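The Long Road Back for Trakis

When Trakis opened in a single theater in May, the studio behind it, Gunex, expected a quiet run and a quick move to streaming. The science fiction drama cost very little by the standards of the genre. It had no stars and only a short trailer. By the end of its first month it was playing on 223 screens.

The story follows a salvage crew of seven stuck on a cargo ship after the company that hired them goes out of business. Most of the film takes place in two rooms and one long hallway. The crew argue over food, pay and who gets to send the next message home.

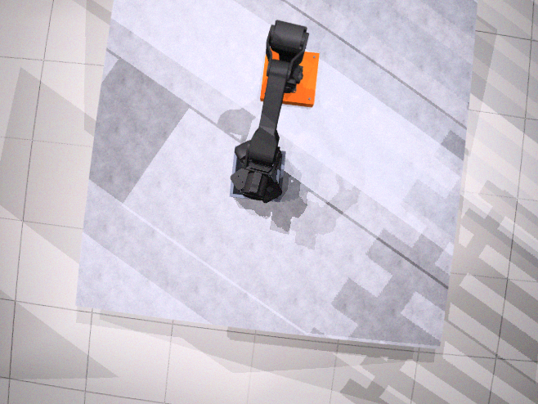 Gunex had turned the script down twice before. The early drafts ran long and ended with a battle that would have eaten up the whole budget. The version that got made drops the battle and ends on a phone call. Shooting took 50 days, most of them at the Pascu soundstage, where the hallway set was repainted and used again as the ship's lower deck.

A sequel is now being written. The studio wants it bigger, with a planet and a second ship, and that has split the people who liked the first one. Fan pages have been busy with the question since the news came out, and one thread had 1079 replies the last time I looked.

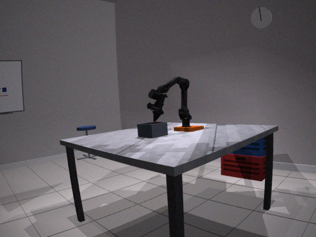 Rosen, a regular on that thread, wrote that a second ship would be fine as long as the crew still had to share one kitchen. Others want the same writers and the same small cast, and would wait longer to get them.

Gunex has not set a release date. The first film is still showing in a few theaters, mostly at late screenings.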